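# Chapter 6: Setting the Table

In the first five chapters you worked with one object at a time. You wrote a program that moved the arm to a point, closed the gripper, lifted, and set the object down somewhere else. If you did the exercises at the end of Chapter 5, your class now has a pick-and-place routine that works on a foam block in a known position.

Most jobs a robot arm is asked to do are messier than that. A kitchen table has dishes, food, and cloths on it, and most of them have nothing to do with the job. The arm has to find the right object, get to it without knocking over its neighbors, and put it where it belongs. This chapter is about that kind of work. It follows one student team, the Fulness club, through the project they brought to the Toma Tabletop Challenge, and it uses their table as the running problem for Sections 6.1 through 6.5.

## Before you begin

You will need:

- the arm and gripper you used in Chapter 5
- a tray with raised sides
- at least two bowls of different colors
- a mix of household objects or play food, some hard and some soft
- masking tape and a ruler
- your project notebook

Terms introduced in this chapter: *clutter*, *distractor*, *approach path*, *home pose*, *reset*, *trial*.

## The club and the task

The Fulness club started as an after-school group with one arm and a shared laptop. Their adviser, Ginette Boychuk, taught shop classes before she taught programming, and she ran the club the way she had run the shop. Tools went back where they came from. Every change to the setup was written in the notebook before anyone ran the arm.

The Toma challenge gives each team a written task card. The card the club drew had three instructions on it:

1. Move the ball from the dark bowl to the orange bowl.
2. Do not move the tray.
3. Do not touch any other object on the table.

A person can do this in a couple of seconds without thinking about it. The club thought it would take them two meetings. It took most of a semester, and the reasons it took that long are the subject of this chapter.

The ball itself was not the hard part. By the second meeting the arm could pick it out of a bowl on a bare table. The trouble came when the other objects were added. Challenge rules call these *distractors*: objects that are not part of the task but share the space with it. A distractor can confuse the software that looks for the target. It can also just be in the way.

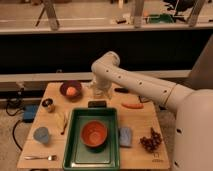
The club sorted its distractors into groups before writing any new code, and you should do the same with yours. Boyang Zheng, who kept the notebook that year, used these headings:

**Same color as a target.** The orange bowl is where the ball has to go, and the carrot is also orange. A program that looks only for "orange" may choose either one. Section 6.2 covers shape and size checks that can be added to a color check.

**Soft.** A cloth or a sponge changes shape when the gripper touches it. It can also catch on a finger and come along for the ride.

**Tall.** Cups and jars stand up from the table. They matter even when the arm is not reaching for them, as the wrist may pass over them on the way to something else.

**Flat or thin.** A spoon lying on the wood is easy to miss and hard to pick up. It is also easy to push without noticing, so check its position after each trial.

Some objects belong in more than one group. Write them under each heading that fits.

## Where the time went

The notebook shows that very little of the semester was spent on grasping. Most of it went to three other problems.

The first was the approach path. An *approach path* is the route the gripper takes from its starting point to the object. In Chapter 5 you were allowed to move in a straight line. With a full table, a straight line from one place to another may run through a cup. The club's answer was simple and a little slow. The arm lifted to a safe height, moved sideways, and only then came down. They lost points for speed and gained them back for not hitting things.

The second was the home pose. The *home pose* is the position the arm returns to between trials. The club's first home pose put the wrist over the middle of the table, and it blocked the overhead camera's view of the tray. They moved it twice. If your program seems to lose objects at random, look at where your arm is resting before you look at your code.

The third problem was the reset. To *reset* a table is to put every object back in its starting place so the next trial is a fair test. This sounds like housekeeping, and the club treated it that way at first. Then they compared two sets of 30 trials and got very different results with the same program. The notebook entry from 2021-06-14 reads: "Same code, worse score. Bowl was not in the same spot. We don't know for how long."

After that they marked the table with tape and took a picture of the layout at the start of each session.
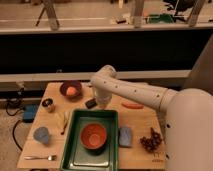 **Figure 6.1** A table layout for the bowl task. The orange-red bowl is in the tray, and the ball is in the maroon bowl at the back left.

## Counting a trial

A *trial* is one complete attempt, starting from a reset table and ending when the arm is back in its home pose. Decide what counts as a success before you run the first one, and write it down. The club used this wording:

> The ball is at rest inside the orange bowl. The tray has not moved off its tape. No other object has moved by more than the width of the tape.

They first wrote only the opening sentence. Under that rule, a run that delivered the ball and swept the spoon onto the floor was a success. You can probably guess how they found this out.

The number of trials matters too. Three good runs in a row feel convincing, but they say very little about how the next hundred will go. The club planned for 100 trials before the July event, and running and resetting them took about 30 hours of club time. Your class will not have that long. Ten careful trials with a proper reset will teach you more than a larger number done in a hurry.

The club also scored its failures. Each one got a short code in the notebook: M for a missed grasp, D for a dropped ball, B for a bump, W for the wrong object. At the end of each session they fixed whichever code came up most and left the rest alone. Boychuk's rule was one change per session - if you change two things and the score goes up, you have learned nothing about either.

## Try it: Activity 6A

Work in groups of three or four. One person runs the arm, one resets the table, and one keeps the notebook.

1. Place your tray near the front of the table. Put one bowl inside it and another bowl outside it.
2. Put a small ball in the outside bowl.
3. Add six distractors. Include at least one that is soft and one that is the same color as a bowl.
4. Tape the outline of every object. Label the tape.
5. Write your success rule in the notebook. Have another group read it and look for gaps.
6. Run the pick-and-place program you wrote in Chapter 5 without changing it. Keep a hand near the stop button.
7. Record the result using the codes M, D, B, and W. Reset and repeat until you have five trials.

Do not fix anything yet. Keep the results - you will need them in Section 6.1, where you will give your program a safe height and run the same five trials again.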